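An Afternoon with the Dish Arm at Podthorpe

7 min read

I have wanted to see inside the Podthorpe workshops ever since my sister-in-law moved out that way, and when the open day fell on a Sunday in August I put a thermos in the car and went. Parking was on the grass and there was a sausage sizzle by the gate, which I am sorry to say delayed me by a good while, and by the time I had finished my second one (onions, no sauce) the ten o'clock tour had gone in without me. So I wandered over to the smaller shed at the back, where a hand-lettered sign said KITCHEN CELL, COME IN, and I ended up staying there nearly the whole afternoon.

The kitchen cell is one arm on a steel pedestal, bolted beside a length of counter, and its whole job in life is to move crockery in and out of a dish rack. The arm is made by a firm called Nirico and the gripper comes from Figueiredo, and the two were never designed to go together, so there is an adapter plate between them that was turned up in the workshop next door. The woman who looks after it all is Daiane Bragança, and she was wonderfully patient with the lot of us – children, retired fitters, a man who only wanted to know what it would cost to have one at home (she wouldn't be drawn).

She began with the morning routine, which I found more interesting than I expected to. Before anything moves she wipes the lens of the little wrist camera with a dry cloth, then runs her thumbnail down the inside of each finger to feel for nicks in the pads. The pads are a grippy sort of rubber and they get changed every 400 picks whether they look tired or not. She keeps the tally in a school exercise book hanging from the pedestal by a bit of string, and on the day I was there the page stood at 249, so we were not going to see a pad change in the ordinary way of things. I must have looked crestfallen, because later on she did one for us anyway! 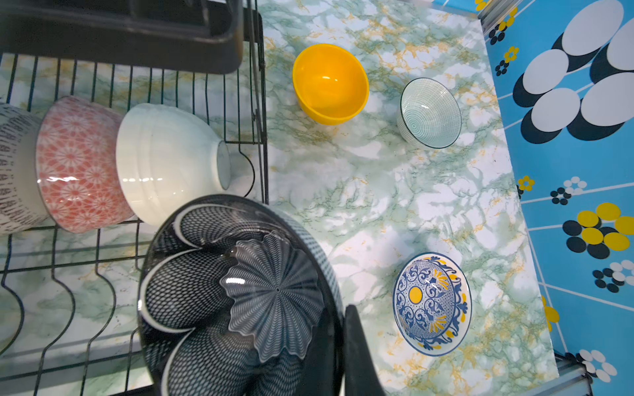
Bowls are what the cell handles most, and Daiane has firm opinions about them. A mug has a handle and a plate has an edge you can get at, but a bowl is all curve, and the angle of the fingers has to change with every shape. She won't have a matching set anywhere near the place. There was a coral-red one with white flowers lying on its side in the rack next to a plain white ribbed one, and a big black-and-white patterned one in front with a finger of the gripper right up against it, and over on the marbled counter a bright yellow one I would happily have taken home. The ribbed one had me wondering, with all those grooves, and I asked whether the pads found it easier or harder to hold. Easier if they land across the grooves, she told me, and a nuisance if they land along them, so there is a line in the program to look after that.

Setting the thing up is mostly a matter of teaching it where the rack is. The rack is only a household wire one and it can get bumped, so at the start of each session she fits a pointed metal pin in the gripper and walks the arm by hand to three spots on the wire, pressing a button at each. The arm works out the rest from there. If the three spots disagree with yesterday's by more than a whisker, she looks for what has shifted, and she said that nine times in ten it is the rack and the tenth time it is the adapter plate working loose. There are four screws in that plate and she has put a stripe of paint across each head so that she can see at a glance if one has turned. My late father did exactly the same with the wheel nuts on his trailer, and I told her so at some length.

Then came the pad change. She stopped the arm, hung her own padlock on the isolator, showed us the key and put it in her top pocket. Two small screws hold each pad. The old one comes off with a plastic scraper (never a metal one, she was very stern about that), the bare finger gets a wipe with alcohol, and the new pad sits against a little shoulder at the bottom so you can't put it on crooked. A boy of about my grandson's age was allowed to start one of the screws with his fingers and he was pink with pride.

After the change the arm has to do 30 slow picks before it is let back up to speed. We watched perhaps half of them. It is oddly soothing, like watching somebody else do the ironing. One pick was given up partway and the arm backed off and had another go from the side, and I'm afraid a few of us clapped.

I did eventually get to the big shed, where Trimmont had their packing line going, and it was very large and very loud and I couldn't hear the guide. The scones in the canteen were good. If you go next year, start at the back.

Comments

Glenys Gosling
Lovely write-up. We were on the earlier tour and missed the small shed completely, my husband is ropeable. Did she say how long a set of pads takes to change?

Author reply
Glenys, she had both done in well under ten minutes, and that was with talking and a small boy helping.

fitter_96
Paint stripes on screw heads, good to see. I'd have a spare adapter plate on the shelf as well if it's a one-off.

Marg from the coast
Which way did you drive in? We got hopelessly stuck behind the caravans.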